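Report on the Visit to the Nundero Robotics Open Day
Course: Introduction to Automation
December 2022

In October our class went to the open day of Nundero, a small laboratory in Pacheco. The purpose of the visit was to see how two robot arms can share one table, and to compare this with what we learned in the lectures.

First we listened to a talk of 50 minutes. The speaker explained the project Busent, in which the arms learn household tasks from recorded examples. For one task they collected 265 recordings, and almost 50 of them had to be removed later. I did not expect that so much work goes into checking the data.

After the talk we moved to the demonstration. We stood in groups of 5 behind a yellow line and could ask questions. The task with the cabinet was the most interesting for me. A drawer looks simple, but the fingers must come to the handle at the correct height and then pull straight – a small error in the angle is enough to make the drawer stick.
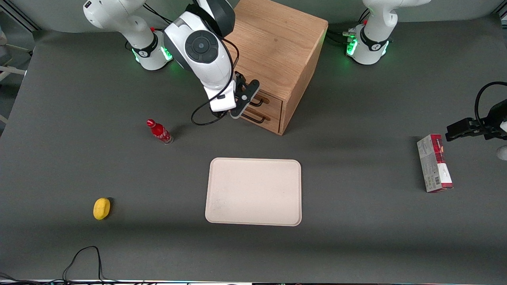

Our group asked why everyday things are used for practice. The answer was that a bottle, a sponge and a box are all held in a different way, so one fixed grip is not enough. We also asked about safety. The arms slow down when the measured force is too high, and the operator keeps one hand near the stop button.

For my own project I will use a smaller task, with one arm and one drawer only.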